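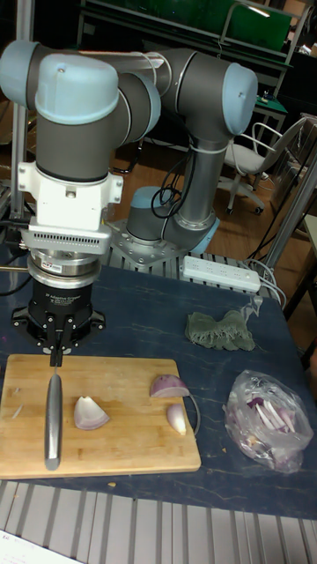

Zamfira Marinescu, Cor Vanhove and Paula Barbu
Multine Laboratory, Plemcombe

3.2 Collecting the cutting demonstrations

All demonstrations for the onion task were given by remote control. The operator moved a hand controller and the arm followed its position and tilt, with the speed capped throughout. We had first tried hand guiding, where the operator holds the wrist and pushes the arm through the cut, but the force readings then mixed the operator's push with the load on the blade and could not be separated afterwards.

The knife is clamped upright in a two-finger gripper, with a force sensor between the gripper and the wrist. An episode begins with the blade clear of the board and ends when the operator lifts it clear again. Vanhove and Barbu shared the operating between them. Both had used the controller for an earlier pouring task, and neither had cut food with it before.

We recorded 379 episodes. Of these, 89 were set aside, mostly for a dropped controller link or a grip that shifted on the handle. The remainder were kept whole, including those in which the operator paused or made a second attempt at the same piece. Pauses were left in the training data and marked.

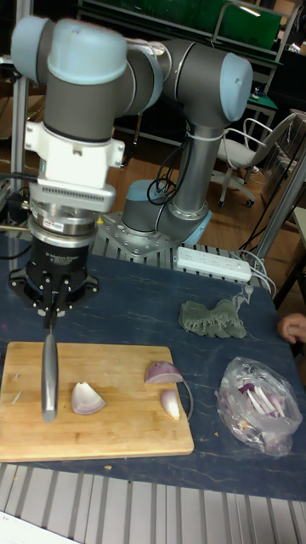 3.3 Layout of the workspace

The board stays on the operator's left of the table, and its position is checked before each session. Pieces of red onion are placed on it by hand, at no fixed angle. Other items, such as the bag of cut onion and the cloth, were allowed to remain on the table and to move between episodes – we wanted the policy to cope with some change in the background. The fixed camera sees both the board and these items.
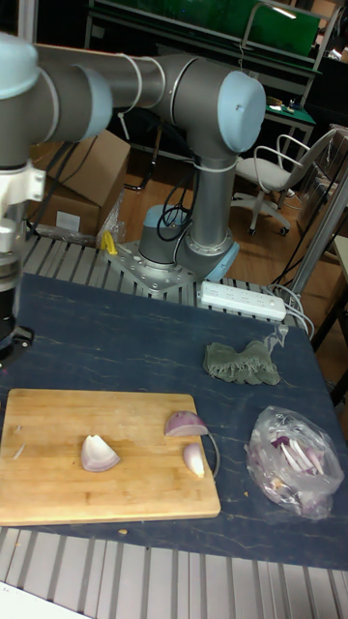

Figure 4. Workspace for the onion task, with three pieces of red onion on the board and the gripper to the left.

3.4 Marking the episodes

Each episode was split by hand into approach, contact, cut and lift. Marinescu marked the full set and Barbu marked 196 episodes a second time. Most disagreements concerned the start of contact, where the force signal rises slowly – a soft outer layer gives before the blade meets any real resistance. We took the earlier of the two marks in these cases.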